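Skovent Laundry Notes: README

Hi, I'm Despina Nikolaidis and I put this set together, mostly evenings. It's a pile of photos and short notes on clothes lying on a fabric-covered tabletop, waiting to be folded or already folded (there's a lot of red in there, sorry to anyone who likes beige). Current release is Oct 27, 2025, with 1,883 pictures and 1,216 notes to go with them. The first batch in January had only 1,164 pictures, so it's grown a lot!

What's on the table

I kept things to ordinary stuff you'd pull from a dryer: shorts, tees, pajama bottoms, the odd pillowcase. There are 19 garment types, listed in types.txt. I left socks out of this round. Socks are their own project. 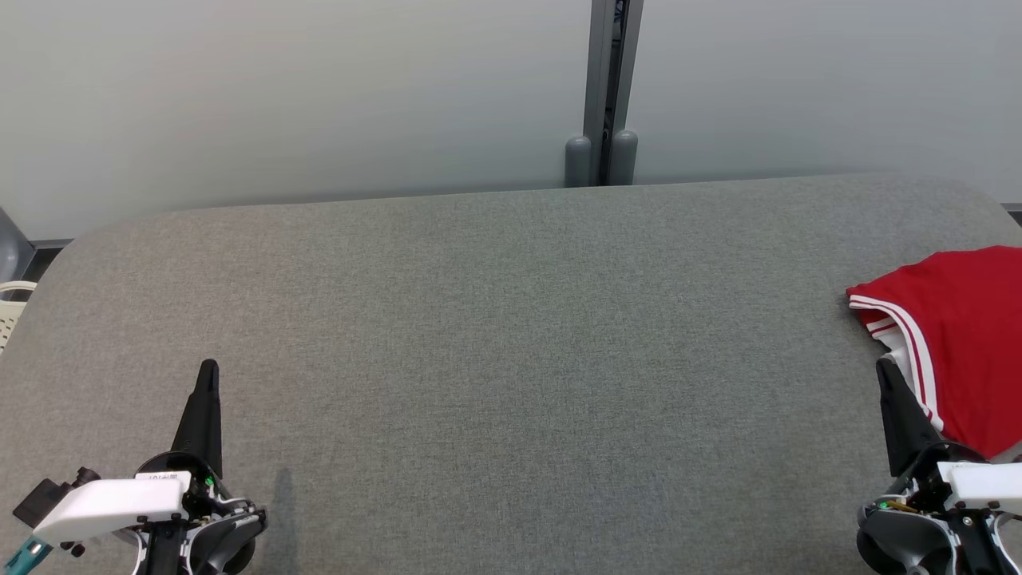 Woven tabletop with a folded red garment at the right edge.

How I write the notes

One or two lines each, in plain words. I say what it is if I can tell, what color, and whether it's flat, folded or bunched. If I'm not sure, I write "likely" and move on. Waistbands get their own mark, and so do any bits of lining or label poking out, because I kept mixing those two up in the Dretivcombe batch and had to redo a whole evening's worth. 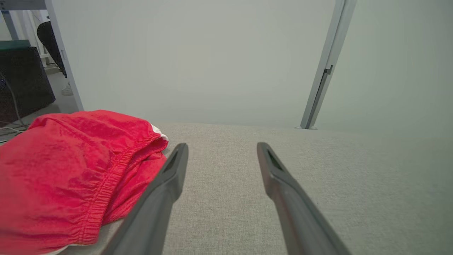
Known problems

Red mesh fabric is hard to label when it's bunched. Pale clothes can get lost against a pale tabletop too, so check those notes twice. File names from the Lirnness folder still have spaces in them. I'll fix that next time.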